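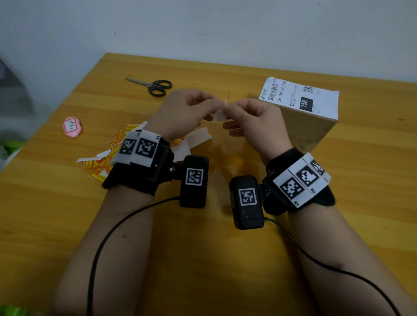 The letterpress shop on the river side of Birnden has a bell over the door that rings a good second after you have already come in, and by then its owner is usually halfway across the floor with a hand out and an offer of tea. She has been printing there for 7 years, under the name Claditz Press, and she prefers to keep her own name out of things. "Put the shop in," she told me when I asked. "The shop does the work. I mostly sweep up."

I should say that I had only planned to stay an hour. I wanted to ask her about small printing, whether a person can still make a living at it, and how a town of this size keeps a press busy. I left when it was getting dark, with ink on my cuff and a stack of bookmarks I hadn't asked for, so you can judge for yourself how well the plan held up.

She came to it sideways, as people so often do. She had been working in the office of a furniture warehouse in Skukent and took an evening class because it was the only one with a place left (she had wanted upholstery). "The first night, they let us set our own names in type," she said. "Mine came out backward, with one letter upside down, and I thought it was the best thing I had ever made. I still have it somewhere. I think it's under the cat's bed."

The press itself came later, from a retired printer who had stopped using it and wanted it out of his garage before the winter. It weighs 1360 pounds. She knows the figure because the movers made her sign for it, and then one of them went home and had to be replaced by his cousin. It took them most of a day to get it over the doorstep, and there is still a dent in the sill that she refuses to have mended.

I asked what people come in for. Wedding invitations, I had guessed, and she laughed and said yes, those pay for the heating, but the work she loves is odder and smaller than that. She prints labels for a man who keeps bees, and recipe cards for a family reunion held every June. Last year she printed a poem of four lines for a woman who wanted to leave copies of it on buses.

"People think the printing is the slow part," she said, pouring me more tea before I could tell her I was full. "Printing is quick! Once you're inked up and the paper's behaving, you can run a whole job before lunch. The slow part is the talking beforehand. Someone comes in and says they want something simple, and then it takes three visits to find out what simple means to them. I don't mind it a bit. I'd probably do that part for free, only please don't write that down." (She said later that I could.)

Paper is where she really gets going. She buys most of hers from a mill that sells its ends and offcuts by the box, and for special jobs she orders a soft white sheet from a supplier called Iwasaki, which she tests by folding a corner, wetting it, and leaving it on the windowsill overnight. There is a drawer in the back with 84 samples in it, each with a note in pencil on the reverse. I read a few of them. One said "lovely but sulks in damp weather." Another just said "never again."

She is a great believer in handling the stuff. Customers are given scraps to crease and fold while they talk, and she watches what they do with them. "If they keep hold of it, that's their paper," she said. "If they put it down and forget it, we try the next one. It's better than any catalog."

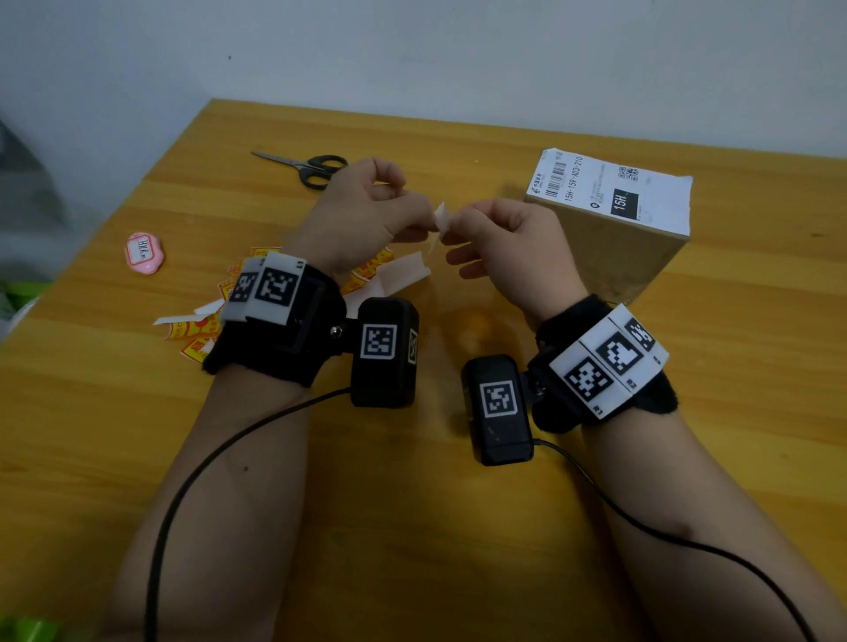

A small piece of folded white paper, held between two hands.

We talked for a while about money, which she brought up herself and was very open about. There were two bad years near the beginning when she did the books for a garage in the mornings and printed in the afternoons. Things are steadier now. She runs a class for 5 people at a time, and it fills up without her having to advertise, and she has a long-standing order for menus from the hotel by the bridge, which changes its soup more often than seems necessary.

Would she ever take on a bigger place? She looked around at the shelves and the drying racks and the chair with the broken arm that I had been warned not to lean on. "I was offered one," she said. "It had a loading dock and everything. I went and stood in it and I couldn't think where I'd put the kettle."

The next open afternoon at Claditz Press is on 17th May, and anyone is welcome to come and pull a print. Wear something you don't care about, and go easy on the chair.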